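My part of the project was the software that picks which wrist camera frames our policy gets to see. Chin-lung Yau wrote the arm control, and Jui-lin Lo trained the model on 200 demos, so I got what was left (and ended up liking it a lot!).

The first version of Mundar, our logger, just saved everything. Frames where something moved fast came out as streaks, and the policy got jumpy on them. So I added a blur score for each frame, plus a check that the gripper state and the frame have matching time stamps. The time stamps were the bigger mess – one camera ran 145 ms behind the other and I spent two days blaming Jui-lin's model.

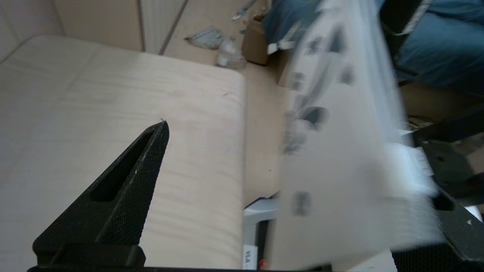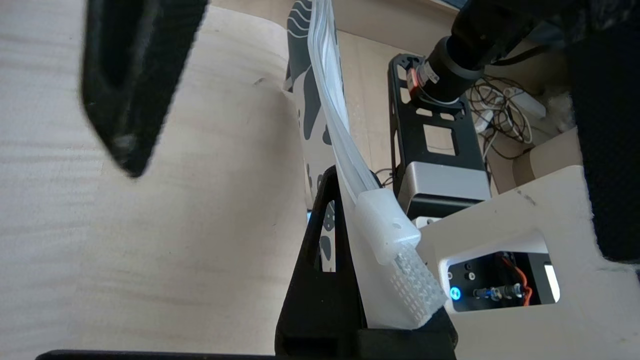
Wrist camera views from our setup. The sheet in the first one is badly motion-blurred.

I started with one blur cutoff for the whole picture, but a finger close to the lens can be blurry while the rest is fine. Now I score the image in 9 tiles and drop a frame only if most of them fail. Next up is making it run live, and Cheuk-hei Tseng already has a branch for that.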